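Talk notes, Kondthorpe session, October 8, 2020. Slot is 20 minutes plus questions. Keep slides 3 and 4 short.

## Slide 1: Title

- Shop-floor chores: what is ready, what is not.
- Scope: loading, sorting, wiping down. No welding, no palletizing.

## Slide 2: Terms

- "Can do" = completes the task once, with an engineer present.
- "Does" = completes 1000 cycles on the floor at a known failure rate.
- Most published video is the first kind. Say this early and move on.

## Slide 3: Fixed automation

- Evside line: one part, one pose, one fixture. Very good at it.
- Changeover to a new part takes 2 shifts.
- Cost is in the fixture. Arm price hardly matters at this volume.

## Slide 4: Household comparison

- Dishes, laundry, toys on a floor. Every item differs, nothing is fixtured.
- Cloth remains the worst case. State is hard to estimate once it folds.
- Shop floor sits between the two. Parts are known, placement drifts.

## Slide 5: Tray handling

- Shallow trays, low walls. A person picks one up without looking.
- For a gripper: little wall height to pinch, and a dark part on a bright surface throws a shadow that can be segmented as part of the tray.
- Orientation matters. One end is rounded, the other narrower and angled, so a tray placed backward is a fault.
- Notch in the side wall is a usable feature for pose checks.
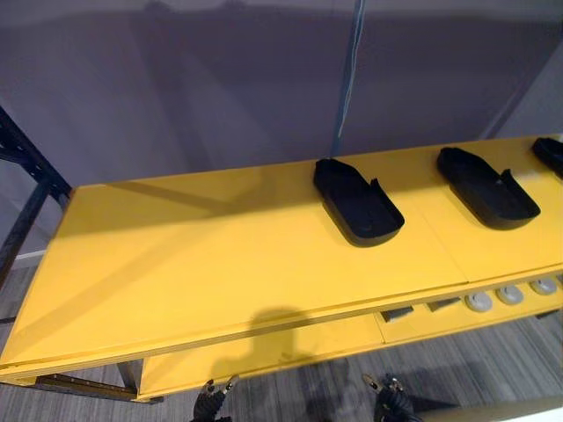

*Black trays in a row on the yellow tabletop, rounded ends toward the front edge.*

- Point out the spacing. Even rows are the easy condition.
- Ask the room: what happens at a random angle, or with two trays touching?

## Slide 6: Where we stand

- Rerkitz trial target: 40 trays in sequence, no operator contact. Report stops as well as drops.
- Hoxha planner handles regrasp, but adds time per pick.
- My position: structured tray work is close. Mixed bins and kitchens are not.
- Next review in December.

Backup slide: gripper force settings. Show only if asked.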